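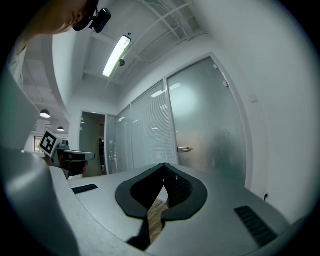
So the floor is in. It's been in since the start of the week and I have been walking up and down on it in my socks like somebody waiting for a bus.

If you've been reading along you'll know the office saga started last August, when I signed the lease on one room above a picture framer's and told everyone I'd be moved in by spring. White walls, brown wood-grain floor. Those were the only two decisions I'd made and it took me until now to get both of them. In between I've worked from the kitchen bench, the passenger seat of my car, and a very sad corner of the library where the heating vent blows straight down your collar.

The old carpet was that blue-grey stuff every office in the country had at one point. I pulled it up myself over two nights, which I do not recommend if you have any feelings about your knees. Underneath was a layer of glue that had gone the colour of golden syrup. The scraper from the hire place got most of it, and the rest came off with hot water and a lot of swearing. I found a bus ticket under there, and a flattened paper star, and one of those tiny brass keys for a suitcase. I've kept the key.

For the planks I went back and forth between two colours for weeks. One was called Flanwood and was a warm mid-brown with quite a busy grain, and the other was a pale ashy thing that looked gorgeous on the sample board and like wet cardboard once I got it up the stairs. Everybody I asked said go pale, it'll make the room look bigger. I went brown. White walls already do plenty of that work, and I wanted something that would forgive a dropped biscuit.

I bought 26 packs. I needed fewer than that. I measured the room properly and then added the cupboard on twice, once at the beginning and once at the end, and it wasn't until I was stacking them along the hallway that I started to wonder. The shop took the unopened ones back, bless them, less a restocking fee that I'm choosing not to think about.

Laying it was fine! I'd been dreading it, and the first three rows were truly awful (crooked, gappy, up they came again), but after that you get into a rhythm. Click, tap, shuffle along, click, tap. The doorway was the worst bit. I made a template out of a cereal box and still cut the plank back to front. Twice. If you're about to do this yourself, write THIS SIDE UP on the template, in texta, in big letters.

The walls I'd painted before the floor went down, which was the one thing I got in the right order. I used a white from Gromunia, and I know, I know, white is white, but I had nine little squares of it painted up beside the window and I swear half of them turned green after lunch. The one I ended up with stays white all day. It needed three coats over the previous tenant's mustard. There's still a smear of mustard behind the power point that I can see if I lie on the floor, so I've stopped lying on the floor.

Now the fun part, or what I'd assumed was the fun part, is furniture. My budget for a desk was 468 dollars, an oddly precise number because that's what I got for selling the old dining table and the exercise bike. I spent an entire Saturday's worth of energy comparing legs. Desk legs! There are people on forums who have been arguing about desk legs for years. In the end I ordered a Clidness, the plain one without the drawer, partly because it was in stock and partly because I was so tired of reading about wobble.

It arrived in two boxes, with six bolts in a bag that was supposed to hold eight. I rang them up and they were lovely about it and the other two came in the post. So for four days I had a desk that was technically a desk but that I didn't dare lean on.

Chair is undecided. I've been sitting on the old kitchen one with a cushion tied to it and I can feel my spine shortening. I tried a Steyn in the second-hand place near the station -- big squashy back, armrests that go up and down with a very satisfying clunk -- but somebody had been at it with a cigarette and I couldn't get past the smell. If anyone has one they like, tell me in the comments. I'm not fussy about colour. I am fussy about squeaking.

Other things still on the list:

A blind for the window, because from 2 o'clock onwards the sun comes in right at eye height.

Somewhere to put the printer that isn't the floor.

Felt pads for under everything. I have already put one scratch in the new planks, dragging a filing cabinet I should have waited for help with, and I've coloured it in with a brown crayon from the repair kit. You'd have to know where to look. I know where to look.

Skirting boards. I took the old ones off to fit the floor and was so pleased with myself that I forgot they have to go back on. They're leaning up in the hallway and the framer downstairs has asked very politely when they might be moving.

And a plant, I suppose. I've killed 29 that I can remember, so I might start with something in the cactus line and see how we go.

What has surprised me is the sound. With the carpet gone it's properly echoey in there, and on my first phone call the other person asked if I was in a swimming pool. I'm told a rug will sort it out. I'm also told shelves full of books will sort it out, which is a nicer answer, so I'm off to look at shelves. My neighbour has some in her garage she wants gone, the kind with the adjustable pegs, and I just have to work out whether they'll make it round the bend in the stairs. I've measured the bend. I'll measure it again before I borrow the ute.

Posted June 5, 2021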